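Slides 1–3. Start without the title slide, people are still sitting down.

So I want to talk about click and collect, and I want to talk about the dull part of it: the shelf behind the counter where the bags wait. I love this shelf! Most of what shoppers think of an online grocery order gets decided there.

Gustis opened its first pickup counter in Rotich in May. Small town, one store, 40 slots a day. (Pause. Ask who has used one this month, wait for hands.)

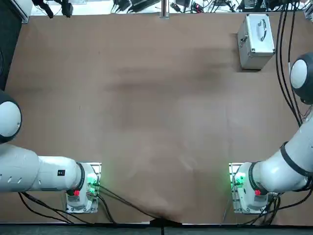
The first version sorted bags by order number. Sounds fine, and the software people liked it. But shoppers don't come in with a number in their head, they come in with a surname and a toddler. Staff were reading every label on the shelf while the line grew.

- Switched to sorting by pickup hour, then surname
- Frozen goods get a colored tag on the main bag, so the second trip to the freezer isn't forgotten
- Label printed twice, once for the bag and once for the handle

Don't rush the handle label. It always gets a laugh from anyone who has worked a counter, and they'll want a second with it.

Slide 4. Substitutions. Grallumia had a list of 2000 products with an approved swap for each. A huge piece of work, and I really admire it. Then they let store staff overrule it, and that's when complaints began to drop. Someone who stocks the baking aisle every morning knows that bread flour and cake flour aren't cousins.
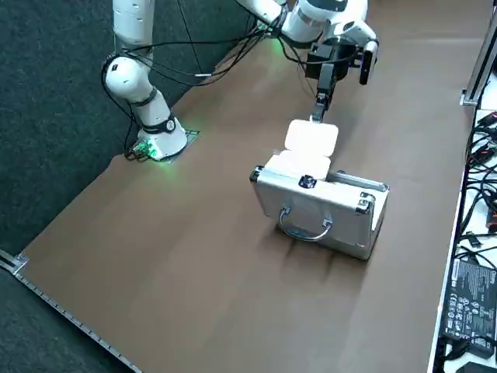
*Braltov*

Tell the yogurt story if there's time. If we started late, skip to the phone call.

The phone call: for any swap on a birthday cake, baby food or pet food, the store rings first. They logged 318 calls in the trial. I was sure shoppers would hate being called, and I was so wrong. Plenty of them added something to the order while they were on the line.

Slide 5 is the chart, give it a moment, the axis text is small. The 2 peaks are lunch and the school run.

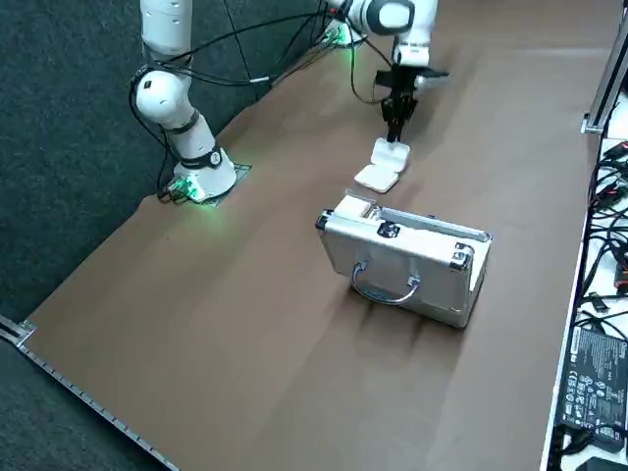

## Questions I expect

- Do you charge for pickup? Rotich doesn't, Grallumia does on small baskets.
- What about returns? Same counter, separate shelf, please!
- Lockers? Happy to talk in the break, I have too many opinions for one answer.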